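Unit 4: Paying for the arm and everything round it

Course handout, Planning for Small Automation

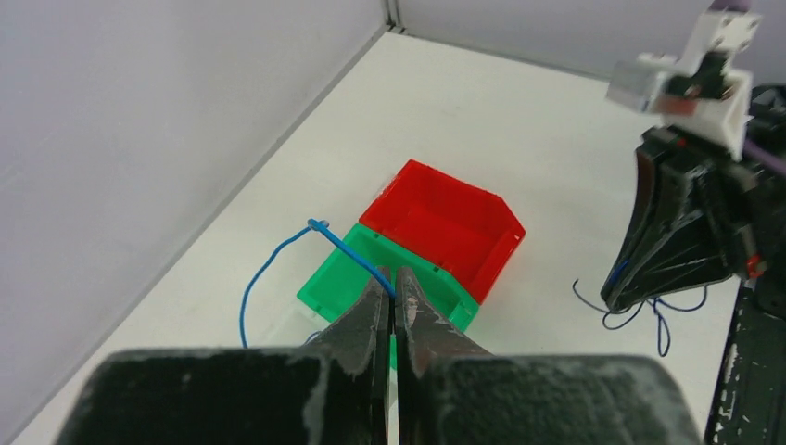
What should a first budget for a two-arm bench cell include, apart from the arms?

Grippers, spare fingers, brackets, cables, bins, a stand, a table that doesn't wobble, and the wages of whoever sets it all up. On most first quotes I see, the arms get a full page and the rest gets a line marked "sundries".

Be suspicious of that line. Ask for it to be broken out before you compare suppliers, or you will be comparing one firm's optimism with another's.

Wear parts

Gripper fingers scrape against bins, tables and each other. The pair reaching into the green bin have whitish marks on the inner face of one and a lighter, scraped patch near the tip of the other. Scratches may be harmless. They may also mean the grip is changing, and a sales sheet won't tell you which. Ask what a replacement pair costs, how long it takes to arrive and whether you can fit it yourself.

For the worked budget in this unit, use the Tredeo quote: 240 pounds for a set of fingers, four sets in the first year. Check the multiplication against their summary page. It leaves out delivery.

Printed brackets

A 3D-printed bracket, like the white one on the second arm, looks nearly free. Cost the printer time, the failed prints, and the hour somebody spends redrawing it when the supplier moves a screw hole. Then decide whether you still want to print it. Sometimes you will.

Cables and soft things

Demonstrations favour stiff blocks. A thin cable looped over a bin is a nastier job, and you should insist on seeing your own awkward items tried before you sign. Koster's brochure promises "flexible handling of flexible goods". Ask for the number of attempts as well as the number of successes, and ask who reset the table between them.

The Seltlow exercise

Seltlow wants a two-arm sorting bench. The accessories quote comes to 1942 pounds, and Trandness Supplies has offered a support plan at 104 pounds a month. The plan excludes wear parts, which are the very things most likely to need support.

Work through the following before the August session:

Write out the first-year cost with the support plan and without it.
Add the Tredeo fingers to both totals.
List every item the quotes don't price. Bins count. So does floor space.
Estimate staff hours for set-up, then double them and see if the case survives.
State what Seltlow would do on a day when one arm is out of use.

Marks go to shown working. A payback period with no staff time in it gets none, however nice the graph.

Bring your own spreadsheet. The supplier's calculator is not accepted.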